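Clearing the Junk Table With a Gripper: What Went Wrong and What to Do About It

Dillow Home Workshop Tips
2020-03-06

I do not trust anything that says it will tidy up for me. I have sat through the Hosia demo twice now and both times the man tipped out a few clean wooden blocks, picked them up again and took a bow. My mess does not look like wooden blocks.

Still, plenty of readers have written in about sorting mixed piles with gripper tools, by hand or on an arm, and most of the letters are complaints. The one I get over and over is the dropped item. It gets picked up fine, travels halfway to the bin and then lands on the floor, or on a foot. I had the same fault for weeks. Here is what I learned, for what it's worth.

Check the pads before you blame the motor. Mine were slick with tape glue and cardboard dust. I wiped them with a damp rag and a drop of dish soap, let them dry all the way and the drops went down a lot. The Jiltstead booklet tells you to buy new pads at this point. Try the rag first.

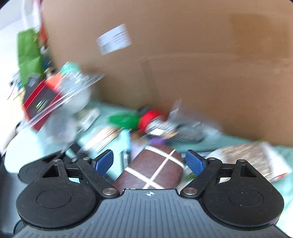 Wrappers are the worst thing you can hand to any gripper. Film slides over whatever is inside it, so the jaws get a good hold on the wrapper and a poor one on the goods. A flat brown thing with white stripes, taken at a slant between two blue pads, will pivot if you lift it by one end, so go for the middle. Move the little clear packages out of the way before you close the jaws, or you will bring one along for the ride. And do not pick at speed out of a heap. Spread it first.

Bags over boxes are a separate headache. A loose plastic bag will snag on a linkage pin and pull the whole box over. Take the bag off by hand. Yes, that defeats the purpose. I said I was sceptical.

Now the safety part, which the Shevchuk people put on page 3 of the insert in tiny gray type. The pinch point that got me was at the pivots, well back from the tips. I was pulling a shred of film out of the joint with the power on and it closed on my thumb. Bruised nail, nothing worse, but I have changed how I work:

Power off before fingers go anywhere near the jaws. Letting go of the trigger does not count as off.
Use tweezers for film and thread.
No loose cuffs, no gloves with floppy fingertips.
Bottles stay out of the pile. A squeezed cap can pop, and cleaner in the eye is a bad afternoon.
Anything with a blade in it gets picked up by a person.

If yours drops things after a good cleaning, look for play in the pins. Hold one arm still and wiggle the other. A click means wear, and no setting will cure that. I sent mine in for repair in June and got it back with the same click, case number 3341, in case anyone from the service desk reads this page.

Meanwhile a dustpan and two shoeboxes will clear the same table, and neither one needs charging.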